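Troltodwood water shutoff runs long, boil notice stays on

Updated 4:40 p.m.

TROLTODWOOD - Most homes on the east side have water again after a main broke near the Annan Street pump house overnight, but the boil notice stays in place until at least tomorrow evening, the town water department said.

The break hit a 12-inch line a little before 3 a.m. Pressure dropped fast across the hill streets, then the lower end of Dullstead Road. At the worst point 2,165 customers had no water or close to it. By noon that was down to 611. As of this update it's 54, nearly all of them on the dead-end streets above the reservoir, where crews say air in the lines is slowing things down.

No injuries. One car stuck in the washout at Annan and Mill, towed before breakfast. Driver was fine.

Crews from the department and from Zekgate, the contractor that has handled the town's main repairs since last March, dug down to the pipe by sunrise and found a split running lengthwise along the bottom. The line went in during the 1960s. It was already on the replacement list, the department said, but for the year after next.

Water department officials said the clamp going on now is a temporary fix. A full section has to be cut out and replaced, and that means another shutoff, probably overnight, probably within a couple of weeks. Notices will go on doors 2 days ahead.

What the boil notice means: bring tap water to a rolling boil for one full minute before you drink it, cook with it, brush your teeth or make ice. Let it cool. Toss any ice made since last night. Showers are OK for most people, just keep your mouth shut. Laundry is fine too, though the town says hold off on whites until the water runs clear - several people on the neighborhood page have posted pictures of brown sheets already.

The notice covers everything east of the rail line, plus the Dullstead Road apartments on the west side, which are fed off the same main. If you're not sure, the map is on the town website. It was loading slow this morning but seems ok now.

Bottled water is at the fire station on Annan Street until 9 tonight, one case per household, two if there's a baby or someone sick at home. Bring something with your address on it. The line was out to the sidewalk at lunchtime but moving. People who can't get there can call the town desk and a case will be dropped off, though the wait for that was running over three hours this afternoon.

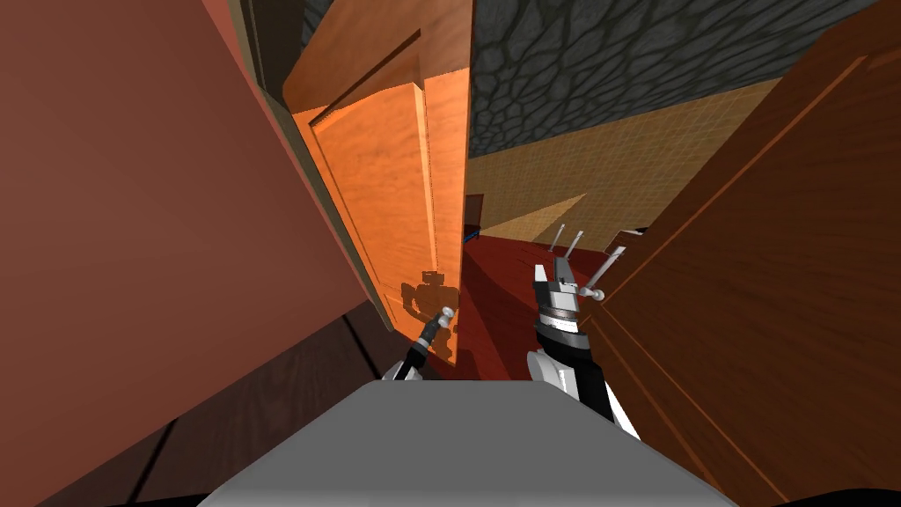 Door knocks are the other piece of this. The department is going to every address still without water, to check that the valve at the street is open and to hand out the flushing sheet, and it will keep going until dark. You don't have to let anyone in. Workers only need the outside shutoff, and they carry a town badge. If you do want help with an indoor valve, leave the inside doors partly open so the crew can get from room to room without handling everything, and keep pets shut up someplace. Anybody who asks for money at the door is not from the town. Call the police desk if that happens.

When your water comes back it will spit and it may look like tea. Start at the lowest cold tap in the house, open it all the way and let it run ten minutes. Then the rest, one at a time, going up. Cold only. Do not run hot until the cold is clear or the sediment ends up in your water heater. Take the little screens off the faucets first if you can, they clog. Flush the fridge line and dump the first few batches of ice, even after the notice lifts.

Schools: Dullstead Elementary closed today and will be closed tomorrow. The middle and high schools are on the west side line and are open as normal, bottled water only at the fountains there just to be careful. After-school care at Dullstead is moved to the middle school gym, same hours. Buses for that leave from the usual stops.

Businesses: restaurants inside the notice area can't serve food unless they have an approved water plan. Most just closed. The bakery on Mill was selling what it had baked yesterday at half price and was sold out by 10. The laundromat is shut. The grocery store is open but the deli counter and the coffee machine are off, and there were no gallon jugs left on the shelf at 2 p.m. The manager's office expects a truck tonight.

The clinic moved its afternoon appointments to its other building and says it called everybody on the schedule. If you didn't get a call, phone before driving over.

Traffic: Annan Street is closed between Mill and the pump house, both ways. Detour is by Dullstead Road. It's slow, there's a flagger at the rail crossing, give it an extra ten minutes. The road base washed out under one lane and the town wants it tested before anything heavy goes over it, so that closure could last the week even after the pipe is done.

Next steps. Two rounds of water samples have to come back clean, taken a day apart. First set was pulled this afternoon. The second goes out tomorrow, and results take most of a day, so tomorrow evening is the earliest anything could be lifted and the department was careful not to promise it. The all-clear will go out by text, on the town site and by robocall to landlines.

Residents who want the text alerts can sign up on the town website. A lot of people said they got nothing last night - the department said the first alert went only to numbers added in the last year, and that it is lookng into why. A second one at 6 a.m. went to the full list.

The cost of the repair isn't known yet. The town council was already due to take up the water budget at its next meeting, and the replacement schedule for the old east side lines will be added to the agenda. Public comment is at the start, sign-up sheet by the door.

Damage claims, for flooded basements and so on, go through the town clerk. Take photos before you clean up and keep your receipts. Forms are at the front counter and online.

We will update this story when the sample results are in.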